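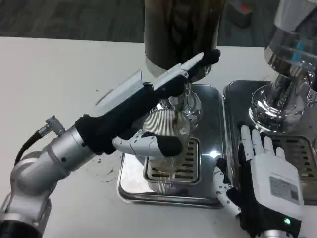

Skostance wants people who drink coffee and don't believe what they read on the side of a coffee machine. We don't either, and we have bought enough of them. Every maker says its cup is rich, balanced and the same every time, and in our experience you get maybe one of those. So we are running a blind tasting at our Jodcombe test room, and we need 244 tasters who will say so when a cup is bad. The coffee goes straight from the chrome spout into a ribbed clear glass standing on the drip tray, and that glass is what you get. No branded mug, no foam art, no cookie on the side to put you in a good mood.

What you would do

You come in once, in March, for a session of roughly 2 hours. You taste small servings from different machines and fill out a score sheet after each one. You won't be told which machine made what until the results are out. Some of the servings will be repeats. If you give the same coffee a four and then a nine, we would like to know that, and you should probably like to know it too.

What we don't want

Please don't apply if you work for a company that makes or sells coffee machines, or if you review them for money. We also have little use for "notes of stone fruit." If it tastes burnt, write burnt. People who take milk and sugar are welcome, but everything is served black.

You must be 18 or over and not pregnant or avoiding caffeine on a doctor's advice. Decaf is not part of this round.

Pay

Cash card, handed over at the end of your session, plus bus fare if you keep the ticket. We won't call it a "reward experience." The tasting is paid for by Mavow, a buying club that wants to know which machine to stock, and by nobody who builds one. Jaidee handles the sign-up list and deletes it when the round closes.

How to apply

Write to the tasting desk with your age, how many cups you drink on a normal day, and the worst coffee you paid for this year. Keep it under 1,000 characters. Morning sessions start at 9:30 and fill first.

Contact | Privacy | © Skostance | Back to top

We use cookies to remember your settings. Accept | Manage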